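Clearing a stuck contact fault in the Ruvley kitchen tasks

Applies to Ruvley builds 1421 and later, with the Cisow arm model loaded.

Symptom

The arm moves to the pregrasp pose, descends toward the knife and stops. The log prints "contact limit exceeded, joint 4" and the episode ends. On some runs the knife is thrown off the counter before the stop. The fault was first reported by the Colombo site in February, where it ended 16 of 40 overnight episodes.

Cause

The knife and the countertop slab each carry a collision margin. In the default Tratgate export both margins are applied, so a knife lying flat starts the episode slightly inside the counter. The solver pushes it out when the fingers add load, and the resulting force spike trips the joint limit. Taller objects such as the toaster do not show the fault in our tests.

Do not raise the joint limit to get past the error. The same limits file is loaded by the hardware controller, and a raised value will carry over to the real arm with no warning.

Before you start

Stop all running workers. Copy the limits file and the scene file to a separate folder. If anyone has edited the limits file, restore it from the release archive first.

Procedure

1. Open the scene file and find the collision entry for the countertop.
2. Set its margin to zero. Leave the knife margin as exported.
3. Turn on contact drawing in the viewer and load the scene with the arm parked.
4. Step the simulation 480 times without sending commands. Contact markers should appear along the knife and stay still. If they flicker, the old collision mesh is cached. Delete the cache folder and reload.
5. Run the grasp at quarter speed and watch the joint 4 trace. A short rise at finger contact is normal. A vertical spike is the fault.
6. Return to full speed and run 40 episodes with randomized knife angles.

If the fault remains

Check the descent target. Older task files measure it from the wrist flange and newer ones from the fingertips. A mismatch drives the fingers into the slab and gives the same log message. In that case the joint 4 trace climbs steadily until the stop, with no single spike. Correct the reference in the task file and repeat from step 3.

Keep the failed logs with the build number in the folder name.

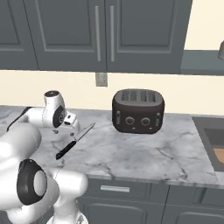 Once the full set passes, restart the workers one at a time and confirm that each one reports the new scene checksum. A worker that reports the old value is still reading its local copy and has to be cleared by hand.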